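Piltwood Grasping Study: Frequently Asked Questions

Last updated 2021-12-05

What is Piltwood?
Piltwood is a method for training a grasping policy in simulation with a camera mounted at the wrist. The policy sees only what that camera sees. It gets no overhead view and no object pose from the simulator.

How is it different from Cleswood?
Cleswood was our earlier method. It used a fixed side camera and a separate pose estimator. Piltwood drops both and predicts the next gripper motion straight from the wrist image. The action format is the same, so old Cleswood logs can still be replayed.

How many demonstrations did you use?
The training set has 1,043 simulated demonstrations. We removed the ones where the object left the workspace before the fingers closed, which left 1,007. The list of removed runs is in the download.

What objects are in the set?
There are 13 object shapes. We train on 11 of them and hold back the other two for testing. All of them are low-polygon models. We tried denser meshes in October and the contact solver slowed down without any change in the ranking of the methods.

Why do the rooms change between episodes?
Each episode draws its wall, floor and table textures at random. Without this, the policy learned to steer by the background — it would line up on a tile edge and ignore the object. Lighting is drawn at random too, within a narrower range.

Does it work on the held-back shapes?
Partly. It does well on the one that is close to a training shape and poorly on the flat one. Most failures on the flat shape come from closing too high. We have not fixed this.

Do you use depth?
No. Depth is recorded, but the policy reported here takes color images only. Jade Grewal is running the depth version and those numbers will be posted separately.

What does the policy see during an approach?

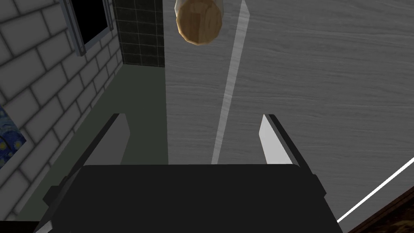
The wrist camera moves with the gripper, so the fingers stay in view while the rest of the room shifts and tilts. We leave the fingers in the input on purpose, as they give the network a fixed reference for where a grasp can happen. An object can still be hard to read from this view. With the wood-textured one at the very top, only the rounded bottom shows clearly and the upper part is out of sight, so the policy has to act on a partial shape. Views like this stay in the training data. Cropping them out made the policy hesitate whenever an object was near the border.

Can I use my own gripper model?
Yes, if it has two parallel or angled fingers. Replace the model file and set the camera offset in the Grevano config. You will need to retrain, even for a small change in finger length.

Has it been run on a real arm?
Not yet. All results on this page are from simulation. Tests on hardware are planned with the Poirier lab, and we will add a section when there is something to report.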